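Against the third finger

Posted 17/09/2018 by Natalia Tlapale

Every few months somebody in the Hondport workshop proposes adding a finger to the grippers. I have argued against it since March and will set the argument down once.

Our hand-held pair has two fingers each. A person holds the body, closes the jaws and does with them what the arm will later have to do. The Brorik parts for one unit weigh 510 grams. A third finger adds a second linkage, a longer screw and 42 grams at the far end, where the wrist feels it most. After half an hour of shelving groceries the operator slows down and begins to cheat with the elbow.

The case for three fingers is round things: jars, bulbs, oranges. I accept it. A kitchen, though, is mostly boxes and packets, and two flat faces hold a box well if they close parallel. Ours did not until we shimmed the slides. That fault was blamed on the finger count for most of a spring.

The other objection is repair. In a shared workshop a tool is mended by whoever is in. Two fingers can be stripped and refitted on the bench with one hex key. The Ibarra design, which I built at home, needs a jig to set the fingers to a common centre, and the jig is always at someone else's house.

Cable routing deserves more attention than it gets. Leave a generous loop at the body and fix it there, well clear of the jaws. A tight cable pulls on the hand and spoils the motion more than any missing finger.

I would spend the money on better pads.
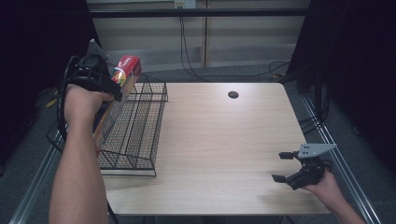 Homa Bahrami replied that pads wear out and a finger does not, and that the Jidville group had run three-fingered units all year with the jig bolted to the bench.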